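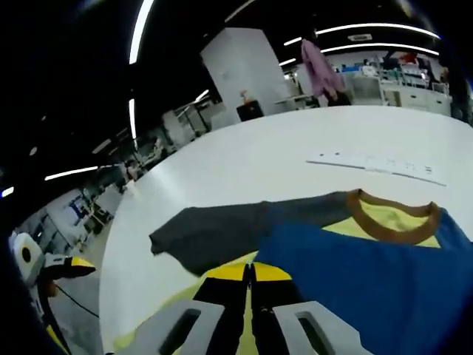
The second-hand clothes rail used to be something you passed on the way to the books. In Ciltside it now has a shop to itself, two floors of it, in what was a carpet showroom until the lease ran out. Amwood opened there in September with 17 rails and a single changing cubicle. The changing cubicles have since multiplied and there is a repairs counter at the back, next to the stairs.

Most of what comes through the door is ordinary. School polo shirts, work trousers, fleeces, a great many T-shirts. The shop takes in 70 bags on a busy day and sorts them before closing. Anything torn at a seam goes to the repairs counter. Anything thin at the elbows or stained past saving goes into a sack for the rag merchant, who pays by weight and collects in the early evening.

T-shirts are the hardest thing to price. A plain one in good condition goes out at £3 and sells within the week. One with an old tour date or a football sponsor on it might be worth far more, or nothing at all, and staff have learned to put the odd ones aside and look them up later. Cotton that has kept its weight sells better than anything with a well-known label in the neck.

The repairs counter is where the shop makes its name. It has two domestic sewing machines and an overlocker bought from a curtain maker who was giving up. A hem costs £9. A new zip costs more, depending on the length and whether the old one comes out cleanly. Customers bring in their own things too, and the wait in winter can stretch to a fortnight - coats, mainly, with linings that have gone at the armholes.

Other towns have tried the same thing with mixed results. Nulturum, a similar shop further up the line, began by charging a flat 50p for everything and was emptied by dealers before lunch. It now prices by garment and keeps its children's clothes at the front, where parents with pushchairs can reach them.

Rent is the worry in both places. The Ciltside lease has a break clause next year, and the upstairs floor is cold enough that few people browse it after Christmas. There is talk of moving the winter coats up there and the summer dresses down, which would at least send shoppers to the right floor dressed for it. For now the coats are by the door, and the stairs still have the old showroom carpet on them.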